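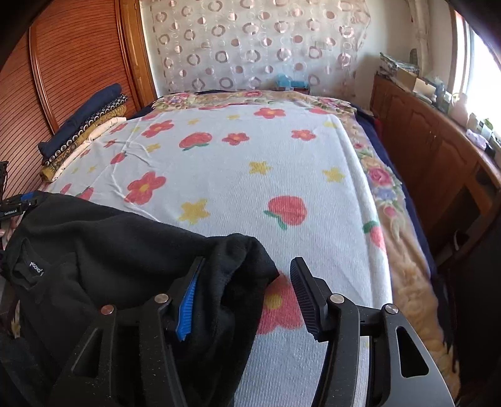 The bed in the front room at Litau, with the flowered blanket and the black knit on top.

Minutes of the May meeting, Trinum Bedding and Linen Circle
Held at the Litau house, 7:00 in the evening. Opened with tea and a very good plum cake.

1. Minutes of the last meeting
Read and accepted. One correction: the sheets went to Moradi, and the pillowcases stayed here.

2. Front room
Everyone went through to see the bed before we sat down, and there was plenty of happy noise about it! The white blanket with the red flowers and little yellow stars got the most love. It has a ribbed weave, a lot like a towel, and several members want it kept on top through the summer. The beige one with the big pink and red roses hangs down the side and is much fluffier. Two people thought roses next to red flowers was too much. The rest of us think it's cheerful and want it left exactly as it is.
Agreed: both blankets stay on the front room bed.

3. Black knit garment
Lying on the blanket, label reads GONG. The knit is a bit fuzzy and has started to pill. Offers to go over it with a fabric comb were taken up at once (two combs promised, one would do). It should be folded flat and not hung, as heavy knits stretch at the shoulders.
Action: comb, fold, move to the knitwear shelf.

4. Washing
Long talk about fluffy pile. Cool wash, half the usual soap, no softener, and a good shake outdoors before it goes on the line. Ribbed cotton can go warmer. Somebody asked about blankets of unknown fiber, and the feeling was to treat them as the fussiest thing in the house.
The washer at Rostska is running again after its new belt and spins at 800, plenty for blankets. Hooray for that. Members can book it by the sheet on the pantry door.

5. Blanket drive
Wonderful news here. The Moradi shelf list now stands at 494 pieces, all folded and tagged, and the Rostska closet has another 99 waiting for tags. The tagging evening was great fun and we would like a second one before the school break. Bring your own scissors, please, the shared pair is hopeless.
Action: tagging evening to be set by the next meeting.

6. Money
Balance 1,444 after the belt was paid for. Request for new cotton storage bags approved, all in favor. The old plastic ones will be used up for garden cushions.

7. Any other business
Lavender sachets: yes to the drawers, no to the beds (sneezing). A pattern swap was suggested for anyone who likes stars, fruit or flowers, and the response was so keen that it goes on the next agenda as its own item.
Cake tin left behind last time is still in the kitchen.

Closed at 8:40. Next meeting at Rostska, same time, bring a blanket to show.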